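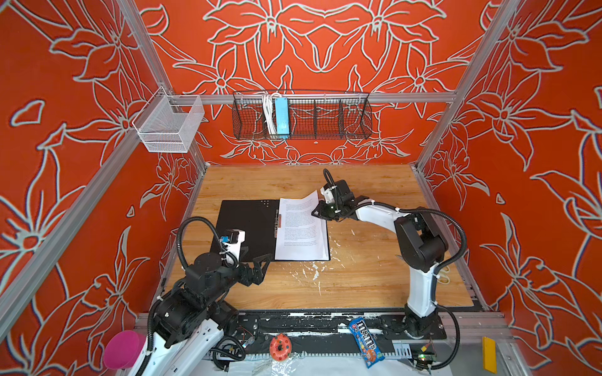

右の腕のグリッパーが紙の束の端に触れているところ

両腕アームに紙をそろえてクリップボードに挟ませたいのですが、紙でつまずいています

分類:ものづくり・ロボット > 部活動・学生プロジェクト
投稿:2021年6月

投稿者:かみつまみ班

はじめまして。Monauの学校でロボット部に入っている者です。二本の腕が向かい合わせじゃなくて横並びで付いているタイプの装置で、机の上の紙を集めてクリップボードに挟む、という作業をやらせています。10月に校外の発表会(Hinddenという、学生チームが片づけや事務っぽい作業をロボットにやらせて見せ合う会です)があって、そこに出すつもりで進めているんですが、ここ数週間ぜんぜん良くならなくて、煮詰まってきたので書き込みます。長いです、すみません。

何をやらせたいか

机の上に印刷した紙が何枚かバラバラに置いてあって、それを片方ずつの腕で引き寄せ、端をそろえて、クリップの金具の下に差し込む。ことばで書くと一行なんですけど、やってみると部品みたいに硬いものをつかむのとは別世界でした。積み木なら最初の週に積めたのに、紙は一枚つまむだけで大騒ぎです。

紙は机にぺたっと寝ているので、上からグリッパーを下ろしても指が引っかかるところがありません。うまくいくのは、紙同士が重なっていて少し段差があるときか、角が浮いているときです。角さえつまめれば、そのあと持っていくのはわりと素直にできます。なのでうちの班では、練習のときから「まず角」を合言葉みたいにしています(先輩には「標語にする前に直せ」と言われました)。

つまむときの手首カメラの見え方も一枚載せておきます。相手側の腕が紙の角を挟んでいて、手前にクリップボード、というのがいつもの配置です。紙の向きは毎回変えています。そろえて置くとそればかり覚えるので、わざと雑に、ハサミなんかも出しっぱなしのままやっています。

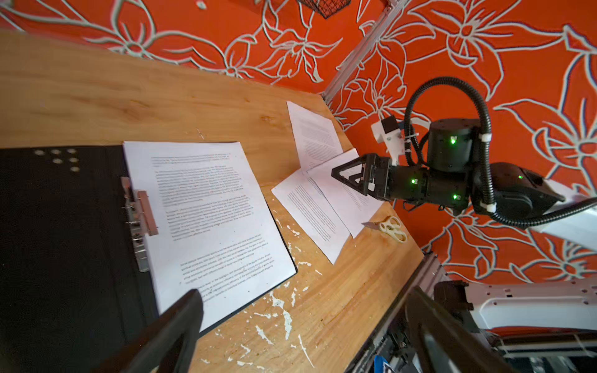

今の構成

腕は二本とも同じもので、指は二本の平行グリッパー。カメラは手首に一つずつと、作業台を見下ろす固定のが一つ、合わせて三つです。

学習の枠組みは先輩が作ったFlimicoという部内のソフトで、人が操縦した記録を集めて、それを真似させる方式です。操縦した回は200本あります。うち、紙を最後まで挟めているのを「良い回」として使って、途中で落としたり破いたりした回は別フォルダに分けてあります。一本の長さはばらばらで、いちばん長い回は248秒もかかっています。操縦していたのは私です。紙が机の端から落ちそうになって、ずっと粘っていました。あれは今見ても手汗が出ます。

入力は三つの画像と関節の角度、出力は少し先までの関節角度の列です。グリッパーの開き具合も同じ列に入れています。力のセンサーはありません。モーターの電流は読めるんですが、今は記録だけして使っていません。

操縦は二人一組でやっていた時期と、一人で両腕をやっていた時期があります。途中で手順も変わりました。最初は「左で押さえて右で差し込む」だったのが、部員が増えてから「右で引き寄せて左でそろえる」をやる人も出てきて、混ざっています。これがまずい気はしています。気はしているんですけど、せっかく撮ったものを捨てるのがもったいなくて、全部入れたまま今に至ります。

困っていること その一、どの紙から行くか決められない

46回走らせて、一枚でも金具の下まで入ったのは九回でした。残りの失敗をみんなで眺めていたら、つまむのに失敗するより前に、腕が紙の上でうろうろしている回がすごく多いんです。

紙が一枚か二枚なら迷いません。でも机じゅうに散らばっていると、片方の腕が黒い板の上まで来て止まり、もう片方も別の板の上で止まって、二本ともふわっと浮いたまま、ちょっと左、ちょっと右、を繰り返します。見ているこっちは「どっちでもいいから行け!」となります。いちど部員が本当に声に出して言いました(もちろん通じません)。

発表会では散らばった紙を全部片づけるのが見せ場なので、枚数を減らして逃げるのはなるべく避けたいです。六枚散らしたときの様子です。両腕とも下を向いたグリッパーが板の上にあって、紙はまわりに広がっている、というのがちょうどこの問題の出やすい並びです。
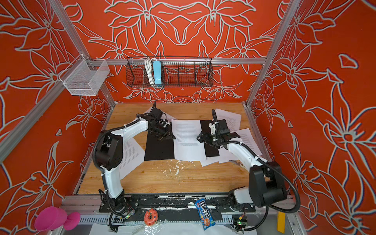
困っていること その二、金具のところが見えていない気がする

もうひとつは、紙を持っていったあとです。クリップの金具はつるつるに光っていて、まわりの壁の色が映り込みます。うちの作業台はオレンジっぽい花柄の板で囲んであるので、手首カメラで寄ると、銀色のはずの金具がオレンジやピンクがかって見えるんです。腕が動くと映り込みも一緒に動きます。

それで、差し込む先を「金具の縁」で覚えてほしいのに、映り込んだ色の境目を縁だと思っているんじゃないか、という疑いが出ています。疑いというか、部内では私だけが言っていて、先輩は「データが足りないだけ」派、同期は「グリッパーの指が太すぎるだけ」派です。三派に分かれたまま部活の時間が終わる、というのがここ最近の流れです。

手首カメラで金具に寄るとこのくらいの距離感になります。

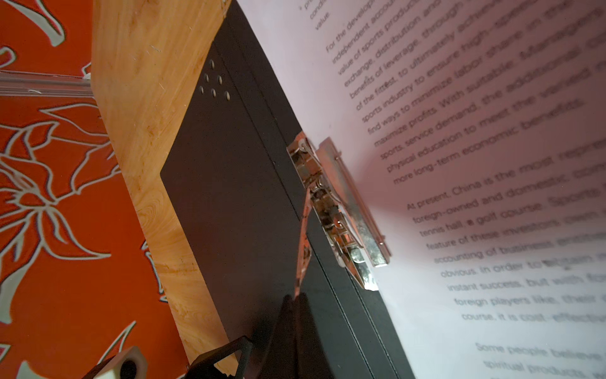
この距離まで来ると紙の印刷の文字はそこそこ読めるのに(英語の文章なので読む気にはなりませんが)、肝心の紙の縁と金具の縁の重なり具合は、角度によってはさっぱり分かりません。固定カメラのほうは全体が見えるかわりに、金具なんて何ドットかの光る線です。寄ると映り込み、引くと小さい。どうすればいいんでしょう。

ついでに、画面の下のほうに自分の指が入り込むのも気になっています。指が見えていること自体は悪くないと聞いたんですが、つまんだ紙が自分の指でほとんど隠れる角度があって、その間は相手の腕のカメラ頼みになります。

聞きたいことをまとめると、こんな感じです。

手順の違う操縦が混ざっているのは、捨てたほうがいいですか。それとも何か印を付けて一緒に学習させる手がありますか。

「どの紙から行くか」で固まるのは、データを増やせば消えるものでしょうか。

光る金具への対策で、学生の予算でできることがあれば知りたいです。つや消しのスプレーは先生に止められています(換気の関係で)。

部内の別の班がAuという名前で吸盤の手先を試作していて、それに替えるのも考えましたが、紙をそろえるときに両側から挟む動きができなくなるので保留です。でも「そっちのほうが早い」と言われたら揺れます。よろしくお願いします!

投稿者:夜ふかし溶接工

おつかれさまです。大学で似たようなこと(うちは布でした)をやっていた者です。読んでいて、ああ、これ全部やったなあ……と懐かしくなったので、長めに書きます。

まず手順の混在ですけど、これは分けたほうがいいです。捨てるかどうかの前に、まず分ける。200本を全部早送りで見て、「左で押さえる型」「右で引き寄せる型」「どっちでもない型」に仕分けしてみてください。見るだけなら一晩か二晩です。お菓子を持ち寄ってみんなでやると意外と盛り上がります。うちは途中から実況が付きました。

仕分けしたら、本数の多い型だけで一度学習して、同じ並びで走らせて比べます。私の経験では、本数が減っても混ざっていないほうがだいぶましでした。真似をする学習って、同じ場面で「左へ行け」と「右へ行け」の両方のお手本があると、間を取ったような動きをしがちなんです。紙の上でうろうろしているという話、まさにそれに見えます。もちろん現物を触っていないので断言はしませんけど、最初に疑うならここだと思います。

それから、どの紙から行くかも人が決めてしまいましょう。たとえば「右の腕にいちばん近い紙から」でも「いちばん奥から」でも、なんでもいいんです。なんでもいいんですけど、操縦する人が全員守ること。ここがいちばん難しい! 人間はつい、つまみやすそうな紙から行っちゃうので。うちは操縦席の前に大きい字で順番のルールを貼って、破った回は惜しくても没にしました。後輩には恨まれました。

あと、操縦中に考え込んで腕を止めている時間も切ったほうがいいです。248秒の回、その粘っている途中に、たぶん腕がほとんど動いていない区間が何度もありますよね。そういう「止まっているお手本」が入っていると、機械のほうも止まることを覚えます。全部の回について、関節がほぼ動いていない区間を自動で間引くだけでも違いました。うちの場合は一本あたり平均で1,114フレームあったのを、間引いたら目に見えて短くなって、固まる回数もちゃんと減りました。ただし、グリッパーを閉じている最中は関節が止まって見えるので、そこまで間引くと「つままずに行く」ロボットになります。やりました。すごい速さで何も持たずに往復していました。グリッパーの開き具合も一緒に見て、両方止まっているところだけ切ってください。

金具の映り込みについて。私はあなたの派に半分だけ入ります。映り込みが悪さをしている可能性はあるけど、確かめてから直したほうがいいです。確かめ方は簡単で、金具のレバーの平らなところに紙のテープ(絵を描くときのマスキング用のやつで十分)を貼って、何回か走らせるだけ。今の学習済みのものにいきなり貼ると見た目が変わってかえって下手になるかもしれないので、できればテープを貼った状態で少しだけ操縦を撮り足して、それで比べるのがきれいです。貼るときはバネや可動部にかからないように。色は壁とも紙とも違うのがいいので、オレンジと白は避けたいですね。濃い緑とか青とか。

もしテープで良くなったら犯人は映り込み、変わらなければ先輩か同期の勝ちです。三派に分かれているなら、なおさら一つずつ試せる形にしておくと揉めなくて済みます。

つまみ方についても少し。寝ている紙の縁を上から狙うのは、人間でも爪がないと難しいです。片方の指先で紙を軽く押さえて、もう片方の手で寄せて、たわませて、浮いたところを挟む。腕が二本あるならこれが使えます。指先に薄いゴムのシートを貼ると、寄せる動きがすごく楽になりますよ。うちは自転車のチューブを切って両面テープで貼りました。見た目はひどいですが、性能は良かったです。

もう一つだけ。机の縁まで引きずって、はみ出した紙を下から挟む、というやり方もあります。ただ、装置の手前側に取り付けのレールがあって物も並んでいるようなので、机の縁を使うのは場所を選びそうですね。こっちはおまけと思ってください。

カメラが指で隠れる件は、私はあまり気にしなくていいと思います。隠れている間に固定カメラと反対側の手首カメラで見えているなら、三つ合わせて情報は足りていることが多いです。それより、手首カメラの取り付けがゆるんで角度がずれていないか、撮る日ごとに見てください。うちはそれで一か月分を無駄にしました。今でも夢に見ます。

投稿者:元・吸盤派

吸盤にしたほうが早いです。紙は吸う。以上。

と書いて終わろうと思ったんですが、紙をそろえるところがあるんですね。それだと吸盤だけではきついかも。片腕だけ吸盤、片腕は今のまま、はどうですか。発表会の規則で左右違う手先が許されているかは知らないので、そこは自分で見てください。

あと普通のコピー用紙は二枚目がくっついてくることがあるので、吸う力は弱めから。

投稿者:コピー機の横の席

学校で部活を見ているほうの立場です。技術の話は上の方が丁寧に書かれているので、進め方のほうだけ。

10月に見せるものがあるなら、もう「どこまでできたら良しとするか」を決めてしまっていい時期だと思います。散らばった紙を全部、というのはすてきな目標ですけど、会場では照明も机の高さも変わります。部室で半分くらい成功することが、会場ではもっと下がる。うちの生徒たちも毎年そこで泣きます(本当に泣きます。慰めるのに慣れました)。

私なら、こういう段階に区切ります。

一、紙一枚、角が浮いた状態から、金具の下まで。
二、紙一枚、寝た状態から。
三、重なった紙が二、三枚。
四、机じゅうに散らばった状態。

一が安定するまで二に行かない。つまらないんですよ、これが。みんな四をやりたがる。でも四の動画だけたくさんあって一が不安定、という班は、当日に何も見せられなくなりがちです。一だけでも毎回決まるなら、見ている人はちゃんと拍手してくれますよ!

それと、46回のうち九回という数え方をしているのはとてもいいです。ただ、最後まで行けたかどうかだけだと、直した効果が見えにくいです。「角をつまめた」「持ち上げた」「金具の前まで運んだ」「差し込めた」と、途中にも丸を付ける欄を作ってみてください。紙の表で十分です。前の方が書いているテープの実験も、差し込みの欄だけを見れば、ずっと少ない回数で違いが分かるはずです。うろうろの問題とごちゃ混ぜにしないで済みますし。

差し込みに関しては、機械に全部やらせる前に、人がクリップを開けておく条件でやってみるのもおすすめです。金具を開けながら紙を入れるのは、片腕が開ける係、片腕が入れる係で、どちらも失敗できない作業になります。開けるのと入れるのを別々に練習させて、あとでつなぐ。つなぎ目でまた一悶着ありますけど、最初から通しでやるよりは、どこで転んだかが分かります。

クリップボードの位置は、最初のうちは机に固定してもいいと思います。滑り止めのシートを下に敷くだけでも違います。紙を押し込んだときに板ごと逃げていく、というのは見ていて悲しいものなので。

スプレーを止めた先生、正しいです。部屋の中ではやらないでくださいね。

投稿者:かみつまみ班(質問した人)

みなさんありがとうございます! さっそく部室で読み上げたら、先輩が「だから仕分けしろって言っただろ」と言い出して(言ってないです)、その日のうちに早送り鑑賞会になりました。

まだ途中ですが、いちばん多かったのは「右で引き寄せる型」でした。私の操縦は「どっちでもない型」がやたら多くて、途中から笑われていました。自分では一貫しているつもりだったんですけど、紙が逃げるたびに手を替えていたみたいです。例の248秒の回は満場一致で没になりました。さようなら。

紙の順番は「右の腕に近いほうから」に決めて、操縦席の前に貼りました。丸を付ける表も作りました。項目は教えていただいた四つに、「板が逃げた」を足しています。滑り止めは家にあったのを切って使う予定です。

テープは青を買いました。金具の平らなところだけに貼って、まずは紙一枚で撮り足します。先輩の派も同期の派も、結果が出るまでは口を出さない約束になりました(もう二回破られています)。

指先のゴムは、自転車のチューブが手に入らなかったので、輪ゴムを巻いてみる案と、手芸用の薄いゴム板を買う案で割れています。輪ゴムはずれそうな気がするんですが、試した方がいたら教えてほしいです。吸盤の話はAuの班に伝えたところ、とても喜んでいて、片腕だけ貸すと言われました。Hinddenの規則で左右違ってもいいのかどうかは、これから問い合わせます。

投稿者:夜ふかし溶接工

輪ゴムはずれます。巻くなら指の付け根側に一周、細い溝か段を付けてからにするといいですが、それなら手芸用のゴム板のほうが早いです。貼る前に指先の油をアルコールで拭いてくださいね。拭かないと、紙じゃなくてゴムのほうが机に置き去りになります。

あと、ゴムを貼るなら撮り足しの前に貼ること。撮ったあとで指先の厚みが変わると、閉じる量が合わなくなって、また撮り直しになっちゃいますよ。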